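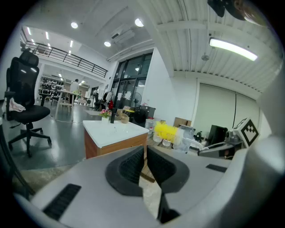 Shared Workroom: Revised Arrangements for Sinks, Seating and Floors

Members and tenants of the Wultton building are advised that revised arrangements for the shared workroom on the ground floor take effect in May. They were prepared by the building office after a review of the written remarks received from tenants over the winter, and they replace the sheet posted at the Ham Street entrance.

The sink cabinet. The white-topped cabinet remains in its present position. Its top is to be kept free of personal items, with two exceptions: the potted pink flowers beside the faucet, which Ms. Myung-ja Shim has kindly agreed to look after, and the brown bowl, which may stay on the other side. Tenants are asked not to water the flowers themselves. Paint, plaster and adhesives may not be poured down the drain under any circumstances. The last blockage cost the building $2,000, and the plumber's report attributed it to plaster. The wood-grain lower part of the cabinet should be wiped if it is splashed.

The work surface behind the sink. Several tenants have written to say that this area has become crowded. Cups, containers and brushes may be left there during the working day but must be cleared by 7 p.m. Flat cardboard boxes should be taken to the recycling room on the lower level, where a bin has been provided by Fludby, the building's waste contractor. Boxes left standing on the surface overnight will be removed. Items with a name on them will be held at the front office for 2 weeks.

Seating. The black mesh chairs with headrests are for general use and are not assigned to any tenant. Cloths, coats and bags should not be left on the armrests at the end of the day. A chair with a damaged caster or a loose armrest should be reported to Mr. Ubaldo Lombardi at the front office and should not be moved to the corridor. The building office has set aside $3,000 for replacement seating this year and will welcome suggestions in writing.

Floors and cables. The gray floor is polished each month by Melletti, and the room will be closed on those evenings from 7 p.m. Notices will be placed at the entrance beforehand. Cables should be run along the wall wherever possible — the floor crew cannot work around them, and a cable behind a chair is easily caught by the wheels.

Glass door. The black-framed glass door is to be kept closed during working hours. Signs and notices should not be taped to the glass.

Questions concerning these arrangements may be addressed to Ms. Fitriani Mangundap, building manager. Requests to reserve the workroom for group use should continue to be sent to Ms. Young-sook Ok.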